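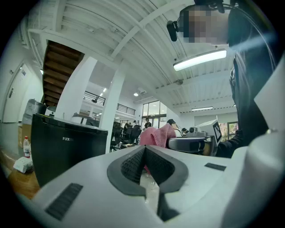

Fri 3 October

I have been meaning to write about the big table for weeks, and every time I sit down to do it I find I have nowhere to put the laptop, which tells you most of what you need to know about the big table.

It's a lovely old thing, a warm orangey brown with the grain showing all over it, and I bought it in June from a man in Stindach who wanted 93 for it and then knocked off the three when he saw me counting coins out of my coat pocket. Imogen Naylor drove it home for me with her back doors tied together with washing line (thank you again, Imogen, and sorry about your wing mirror). The idea was that we would eat at it. We have eaten at it, I think, twice. The rest of the time it has been where things go when they come through the front door and don't have a home yet, and also where they go when they do have a home but it's upstairs.

So this week I decided to be firm. I made a pot of tea, put the radio on and started at one end.

The black box with FUXIN on it in white letters has been there so long that I'd stopped seeing it. It's a handsome box, I'll give it that, with a bit of a shine along the top edge, and I do have a weakness for a good box. My mother kept every decent one that ever came into the house, nested inside each other on top of the wardrobe, and when we cleared her flat we found them all, going down and down to one that would have held a thimble. I can't throw a box out without hearing her draw in her breath. It has been granted a stay of execution and will probably end up holding the spare candles.

Then there was the pink towel. Oh, I do love that towel! It's the fluffy sort, soft as anything, and it came from a closing-down sale at Masson, where Fenna Boersma and I had gone purely to look at curtain rings and came out with our arms full. It has no business being downstairs at all. It goes with nothing in the bathroom either, if I'm truthful, and Fenna said so at the till, but on a grey morning there is a lot to be said for a towel the colour of a seaside ice cream. I've tried washing it every way going. What seems to suit it best is a cool wash, hardly any powder, no softener whatsoever, and a really good shake before it goes on the line. Softener makes towels go sort of slippery, I find, and then they just push the water about.

The padded things were the hardest to settle. Cushions, covers, anything squashy. They won't stack and they won't fold, and they take up a whole shelf while weighing nothing. Ji-hoon Ryu swears by hanging his in an old pillowcase from a hook behind the door, and I've pinched the idea, although my hook came away from the wall on the first evening and brought a fair bit of plaster with it. I have filler somewhere. It may well be on the table.

I did finish one end properly, wiped down and given a little beeswax on an old vest, and it came up beautifully. There's a pale ring from some long-ago mug that I can't shift. Odette Besnard suggested rubbing it with a cut walnut, so I've put walnuts on the list, along with a stronger hook, and I'll let you know how I get on. The other end will have to wait until Sunday, when Odette and Mathis Delaunay are coming to lunch and we'll need somewhere to put the soup.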